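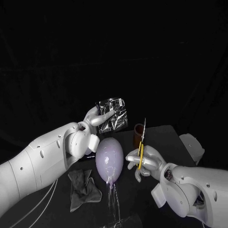

1/ Notes on latex balloon sizing and float time, from the supply side. Most complaints we get at Hosinholm about short float come down to inflation diameter.

2/ Nominal size is the diameter at full inflation. A balloon sold as 11 inch and filled to 9 holds a little over half the gas. The envelope weighs the same either way, so the lift margin goes first.

3/ Shape is a usable gauge. Underfilled latex is rounder. Near rated size it goes egg-shaped. Past that, the neck starts to fill and you get a light-bulb profile. Let some out before you tie.

4/ Color also shifts with stretch. Pastels go paler. If you're matching a swatch, match it at final diameter and use a sizing box for every piece.

5/ Storage: sealed bags, dark, room temperature. Latex oxidizes. The Brevora lot we kept on an open shelf until June had visibly more breaks on the inflator than the same lot kept bagged.

6/ Order quantities. For a 325-piece ceiling job, order 400. For 400, order 500. The overage covers breaks, bad necks and color rejects. Leftovers keep if resealed.

7/ Edileuza Bezerra asked whether air-filled columns need the same sizing discipline. Yes. Lift doesn't matter there, but uneven diameters make the column spiral drift.

8/ Correction to my earlier post on the Prultari arch: the final count was 857, all air-filled. I had listed part of it as helium.

9/ Next thread is on neck ties versus clips. Clips are faster to fit and slower to remove. I'll post leak rates for both.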